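Left arm drifts low after warm-up on two-arm bench cell

punevetti42
Posted in: Small arms and cells

I look after a two-arm bench cell. Both arms are bolted to a slotted rail along the front edge, inside an aluminum extrusion enclosure. The job is bag handling and tray loading. Controller is a Murkach, firmware 2348. The arms were set up and homed in August and ran fine for the first few weeks.

The fault is on the left arm only. When the cell has been running for an hour, the gripper comes down lower than taught. It presses on the tabletop and the shoulder joint reports a current warning. If I power down, let it sit and home again, the height is correct. The right arm is on the same program cycle and holds its height all day.
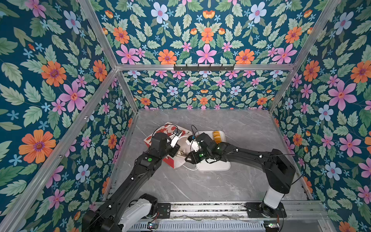
The offset builds slowly and then stops at 3 mm. It is the same at low and high speed. I have re-homed, re-taught the low points and swapped the power supplies left to right. The fault stayed with the left arm. There is no error in the log apart from the current warning, code 42. The indicator lights stay green on both arms the whole time.

Is this an encoder problem, or should I be looking at the mount? I would like to avoid pulling the shoulder joint if I can.

charbonneau_cells

Check the mount before you open any joint. A base that tips forward by a very small angle shows up as several millimeters at the gripper when the arm is stretched out. Bolts into slotted rail lose clamp load if the plate is seated on paint or on a burr.

1. Power down and support the arm. Do not rely on the brakes.
2. Put a dial indicator on the rail with the tip against the back of the base joint.
3. Push down on the forearm by hand. Note the reading, release, note it again.
4. If the reading does not return to zero, remove the base plate, clean both faces, deburr the slots and refit with new washers.
5. Torque the bolts in a cross pattern in two passes, using the value in the manual for your base.
6. Home the arm and run 200 cycles with no part. Check the height at the start and at the end.

If the base is solid, repeat the measurement at the shoulder output. Movement there with a stiff base means the clamp on the joint output is slipping or the gear stage is worn.

Also look at the cables. A loop that is too short pulls on the forearm once the arm reaches across. Tie the loop at the joint axis and leave slack on both sides.

sotness_bench

Mine did this, it was the encoder. Replaced it and it went away.

murk_rail

I would not order an encoder yet. A failing one on this type of joint normally gives jumps or a position error, and you have a slow drift that levels off. That pattern fits heat. The controller has a gravity compensation table for each arm, and the payload entry has to include the gripper. If the left arm is still set to the bare flange value, the joint works harder than the model expects and sags as the motor warms up. Compare the payload entries for left and right. Correct the left one, save, restart and home.

After that, redo the mount check above anyway. Grease the shoulder at 2000 hours, sooner if the cell runs two shifts.

Comments

punevetti42: Payload on the left was zero. The right had the gripper mass entered. Corrected it and the drift is down to under 1 mm. Doing the base plate next.

charbonneau_cells: Good. Write down the bolt torque and the indicator reading so you have something to compare with later.

railslot: Does the payload entry survive a firmware update? Mine was blank after the last one.

murk_rail: Not always. Export the arm settings first.

Last updated: August 2021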